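Shared Fridge and Desk Corner: Frequently Asked Questions
Willico Studios, second floor
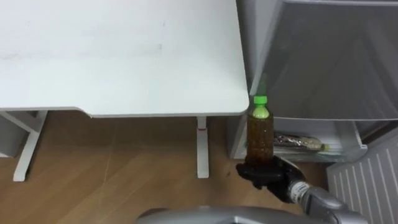
Most of the mail we get from tenants concerns the corner where people work and the corner where people eat, which on the second floor are very nearly the same corner. We have collected the answers in one place so that Xuelian Long at the front desk can go back to her real job. The clear drawer is where most of the arguments start, and a foil package with a bottle lying beside it is a fair sample of what goes in there on a normal day. Please read the page before writing in. If your question still isn't answered, write in anyway. You were going to.

Who can use the drawer?
Anyone with a current desk agreement, including part-time and evening tenants. Guests may use it for the day if the person who invited them is willing to take the blame for whatever gets left behind.

Do I have to label my food?
Yes. Name and day, on tape, on the item. Initials don't help, as we have more than one J.M. and they don't get along. Writing "MINE" is accurate for every person who reads it.

Can bottles lie on their side?
If the cap closes properly, yes. Tall bottles won't stand up in there and we've stopped expecting them to. Open cans, paper cups and anything covered with a napkin and optimism should stay out.

How should I wrap things?
Tightly. Foil is fine, foil inside plastic is better. Fish needs a hard container with a lid that locks. We had a long email thread about this in May and would rather not have another.

When is it cleaned out?
Friday at 4 p.m. Anything unlabeled goes in the trash, container included. Labeled food gets one extra week, after which it is treated as a science project and disposed of accordingly. We don't reimburse for lost lunches, and that includes the lunch described to us as "basically a family heirloom."

The drawer sticks. Am I doing it wrong?
Probably not. Pull with both hands, level, and don't yank one corner. If it still won't move, something is wedged at the back. Take out the front items first and reach in. Please push it all the way shut when you're done. Shins are at exactly the wrong height.

Can I eat at the white desk?
You can, provided you wipe it afterward. The top is matte and shows everything, so a few gray smudges are now more or less residents. Use a damp cloth and a drop of dish soap. Scouring pads leave shiny patches and have been removed from the sink for that reason.

Can I move the desk to make more room?
Only with a second person, and only by lifting. The floor is wood and already has scratches from people who thought they could slide it quietly. Repair on the last bad one came to $534, and the tenant at Rivent who paid it would like you to know that.

May I leave a bag or box under the desk?
During the day, yes. Overnight, no. Your locker key costs $2 to replace and your locker is down the hall, where it has always been.

Is there a bigger fridge coming?
We priced one. The quote was $3,755 before delivery, and it was wider than the spot we have for it. The plan is to manage with what's here until the lease comes up.

Whose hot sauce is it in the door?
It belongs to Mujić Design, all of it. They have asked people to stop "just trying it."

How many people share all this?
40, on paper. It feels like more at 12:15. If you can eat at 11:30 or after one, you'll get both the drawer and a chair.

Where do I report a spill or a smell?
Front desk, in person or by note. Tell us what it is if you know. "It was like that when I got here" is noted and filed with the others.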